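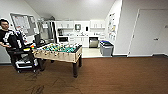
The **Storau Manipulation Project** is a student robotics program in which teams program an arm to handle household and mechanical objects. It runs for 13 weeks and is usually taken in third year.

## Tasks

Tabletop trials use bowls, flat discs and cereal boxes on a white table. A bowl is grasped at the rim. Scoring is out of 100, with six marks deducted for each dropped object.

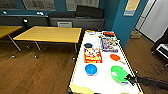
Shobha Annamalai has argued that the deduction favours slow programs, and that cycle time should carry more of the mark.

The hinge task, added in November, concerns articulated parts. Teams must hold the moving leaf close to its pivot and limit side load on the barrel. Code is written in Kiridico, the program's in-house scripting layer.

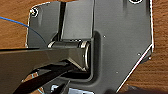
*Gripper fingers at the arm of a hinge, close to the pivot.*

## See also

- Hondari Cup
- Fuchs grasp notation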